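Home | Essays | Prayer Notes | Parish Life | Contact

February
By the Trunddale Letter's Lenten columnist

Can we please stop apologising for short prayers?

I want to stick up for the short prayer. I mean the really short one, the kind you get out between putting the kettle on and finding a clean mug. I've been going to church in Trunddale most of my life and I still hear people say, a bit sheepishly, that they "only" said a quick one. As though there's a meter running somewhere and God is waiting for it to tick over before he starts listening.

I blame myself a little for this, because I used to be one of the meter people. A few years back I decided Lent was going to be my big year. I'd get up at 5 and pray for a full hour, every morning, with a candle and a notebook and a proper chair. I lasted eight days. By the end I was spending most of the hour thinking about toast, and the rest of it feeling rotten about the toast. Then I slept through one morning, felt like a failure, and didn't pray at all until Palm Sunday. Some big year!

What got me going again was a retreat at Sallar, of all things, where I'd expected to be told to try harder. The first evening the leader asked us to pray one line from a psalm and then go to bed. One line! I'd driven three hours and brought a new pen. I picked "Be still, and know that I am God" (I didn't have the imagination for anything else) and I said it once and turned out the light. I can't claim I saw anything or heard anything. I did sleep, though, and I woke up with the line still in my head, and it stayed there through breakfast and half the washing up.

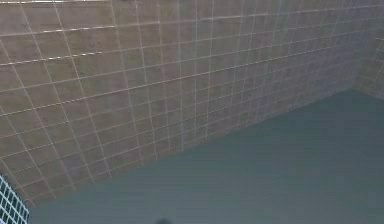 Square tiles and pale grout, corner to corner.

Now, I know the argument on the other side, and I don't think it's silly. A friend from the Escobedo parish put it to me over soup last winter. She said a marriage can't run on text messages, and sooner or later you have to sit down together for a proper talk. Fair enough. I've got no quarrel with the long talk. If you can kneel for an hour and come up refreshed, good on you, and please pray for me while you're down there. But I'd say back to her that a marriage with no text messages in it would be a pretty chilly one too. Most of the love in my house gets passed along in bits. "Drive safe." "I left you the last piece." It adds up, and it keeps the door open for the longer talk when there's time for it.

And look at what people in the Gospels come out with when they need help. Peter's going under the waves and he says, "Lord, save me." The tax collector can't even lift his eyes and he asks for mercy in one sentence. The thief on the cross asks to be remembered. You could fit the lot on the back of a pew slip. Jesus himself warns us about heaping up words, and then he teaches a prayer you can say slowly in under a minute.

My worry is for the people who've quit. The shift workers, the new parents, the fellow looking after his mum who can't finish a cup of tea, never mind a novena. We hand them those lovely guides (I have the Skornetti daily book on my shelf, and it's beautiful, and each entry must run to 1,000 words) and they look at it and think, well, that's me out. I'd love to hear a sermon that told them to say "help" on the stairs and count it as prayer.

So that's my plan for this Lent, and I'm putting it in print so I can't wriggle out. Three short ones a day. Something when I wake up, something at lunch, something when the light goes off. If one of them stretches out, lovely. If I forget the lunch one, I'll say it at 3 with my coat half on and carry on with the afternoon.

Recent essays
Singing the hymns you can't stand
Why I moved to the back pew
Giving up complaining for Lent, take two
A good word for the early service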